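Hutora Bench Hand: small parts sorting and kitting

4 comments | 51 shares

Can a machine tidy a workbench yet? We get asked this more than anything else, usually by people who run a small workshop and have a corner full of gears, nuts and leftover electrical bits that somebody has to put away at the end of the day. Our answer in May is "some of it, and more than last year", and we're really pleased to be able to say even that!

The Hutora Bench Hand is a five-fingered hand on a jointed arm, meant to work at an ordinary table with ordinary plastic bins. You don't need a conveyor, a cage of special trays or parts laid out in neat rows. You put a bin on a mat, tip out what you've got, and tell it what goes where.

What it does well

Chunky metal parts are its favourite thing. Gears are lovely for it, as the teeth give the fingers something to bite on, and it will happily take one by the rim or across the face. Large hex nuts are nearly as good. In our own bench trials we ran 1,557 picks of mixed gears and nuts, and the hand got better at the awkward ones (a gear lying flat against the wall of a bin, say) once we let it tilt the palm before closing.
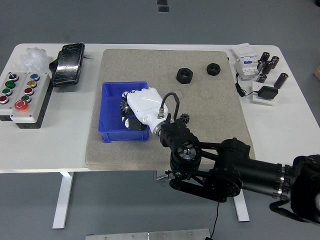 Reaching down into a bin is harder than it sounds. The wrist has to clear the rim, the fingers have to find the part without shoving it into a corner, and then the whole lot has to come out again without catching. People do this without looking. We spent longer on that one movement than on everything to do with the software menus, and it's the bit we're proudest of.

What it can't do yet

Thin washers on a flat table, no. Split pins, no. Anything with a trailing lead is hit and miss: it can pick up a power adapter, but it has no idea what to do with the cord, and a coil of wire will beat it most afternoons. Soft plastic bags confuse it too, particularly clear ones. Capacitors it can lift one at a time if they're standing up and not packed too close together.

It's also slower than you are. A practised person will clear a bench while the Bench Hand is still on its second handful, so the sensible way to use it is to leave it with a job that can take all evening.

And the house?

We do get letters about socks and washing up. The same hand will hold a mug, and we've had good fun with it in the office kitchen, but a workbench is a kinder place than a kitchen. Parts are hard, shapes repeat, and a dropped nut does no harm. We'd love to get there. We aren't there.

Fitting and spares

The arm needs a steady table and a mat with a bit of texture, so that small parts don't skate away from the fingers. Any open-topped bin with firm sides will do. Finger covers come in packs of 10 (order code 574) and swap over in a few minutes with the power off. The Woninska wrist adapter fits all current hands; older Gruveck mounts need the spacer ring, sold separately.

51 shares | 4 comments | Show comments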